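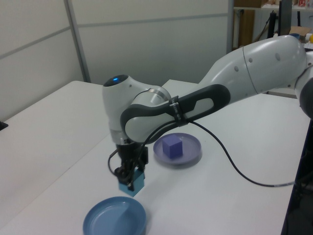 25th November – hot glue, beeswax and the Bowen box

Long entry, sorry, the kettle was on and I got going. I've been back at the beeswax finish for the Bowen box, the one promised to the shop in Plurkport. The recipe we wrote down in September was far too stiff. It dragged on the cloth and sat in the corners like cold butter, and I spent a whole evening picking it out with a matchstick.

New batch: 20 g of wax to 80 ml of oil, melted very slowly over water and stirred until it went cloudy at the edges. I let it cool for 17 minutes before pouring, and it came out lovely and soft, a bit like shoe polish. Two thin coats on the lid so far. I'm leaving the inside bare, as I always think a waxed inside makes paper smell.

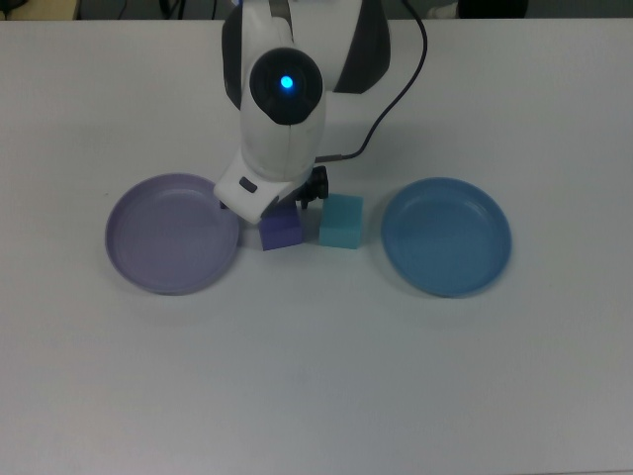
A note left in the margin by the next pair of hands asks whether the oil ought to be the Bulex or the Grovel, and says the Grovel took days to go off last time and left the lid tacky.

Bulex, for this one. I do like the colour the Grovel gives – much warmer on pale wood – but I won't risk it on something that has to be wrapped. Tin is on the top shelf. Please put the lid back on properly!

Still to do: hinges, felt for the feet, one more rub down.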